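How do I stop a foam sheet sliding about on a smooth table?

Asked by Eetu Valtonen, Nov 15, 2023

I do jewellery and small repairs at a table in the spare room. The top is smooth and things roll off it, so I bought a big sheet of white foam to work on. It creeps towards me all the time and by evening it is hanging over the front. I don't want to glue it down as I need the table back in July when my parents stay. I tried masking tape but it left a sticky line. The sheet is 88 cm wide if that matters.

3 answers

Vasanthi Rajan
Use rubber shelf liner, the open mesh sort that comes on a roll. Cut it a bit smaller than the foam so it doesn't show and lay it flat with no folds. Wipe the table first with washing-up liquid and water and let it dry. Dust is usually why these things slip. I had Fitley liner under mine for two years and changed it once. If you still want tape, use the low-tack painter's kind, on the corners only, and take it off every couple of weeks before it sets.

The sticky line should come off with a little cooking oil on a cloth. Test it underneath first.

Arvo Kemppainen
Clamps.

Myrtle Yazzie
I agree about the liner. Clamps dent the foam and you catch your sleeve on them. I would also say buy a thicker sheet next time, thin ones curl at the edges. Don't bother trying to keep it clean. Pencil rubs off with a white eraser but biro is there for good, and I just turn mine over when it gets bad. A tray for the small bits helps more than the foam does, in my opinion.
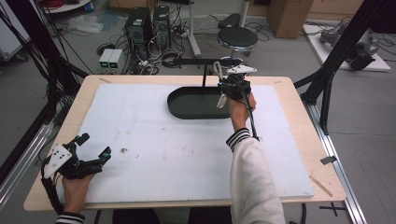
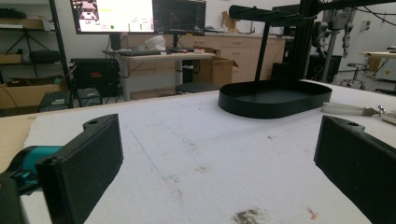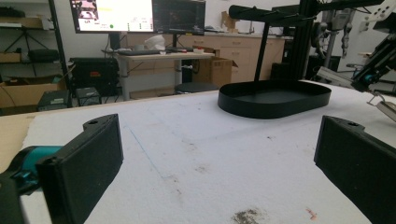

White foam covering on the table, with marks

29 people found this helpful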